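Picking blocks after dinner: a visit to the Satti workshop

The Satti workshop is a shared place behind a row of small factories, and in the evening it is mostly used by people who come straight from their jobs. The member I came to meet works as a pastry cook. He asked me not to print his name, so in this text he is only the builder. He calls his project Vestitach. He has worked on it since February.

"My wife thought it will be a small thing, like a toy," he told me. "Then she saw the arm."

The arm is a KUKA, bought second-hand by the members together. Each of them pays 43 dollars a month, and the builder has it in the evenings. His goal is modest. The arm should take coloured blocks from a metal bin and lay them down in order, without a person touching anything.

I asked him why he started with blocks. "They are cheap and they do not break," he said. "If I drop one, I pick it up. But when two lie together against the wall, the fingers have not much room. This is a real problem, also with simple shapes."

He showed me the bin, which is grey and divided along its length. He holds it with clamps, and he told me that before the clamps he lost a whole evening.

"The gripper touched the side and the bin moved a little. I did not notice. After that every pick was wrong, and I was searching the mistake in my program until 11 at night."

The sloping panel between the two sections is badly worn in its lower part, where the pale coating has gone. He is not worried about it. "Paint I can do later. The colour of the floor matters more for me, and the reflections. Shiny metal is difficult."
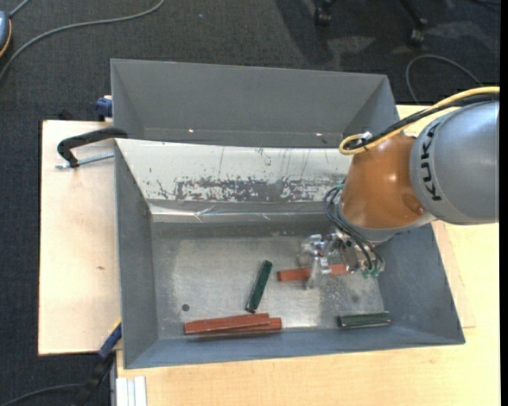
What it costs, and what comes next

The gripper was the biggest expense for him personally. He paid 499 dollars to Ukier, a small shop which sells used parts, and the brackets he made himself. The hoses he has changed twice.

In his last long test he ran 200 picks, and 77 of them failed. He said these numbers without shame. Most of the failures were blocks near the front wall, and he now wants to try narrower fingers.

A neighbouring group, Lunine, has offered to help with the software. He has not decided yet. "I like to understand it first by myself. It is slow, but I am not in a hurry."

When I left it was half past nine, and he was already back at the keyboard.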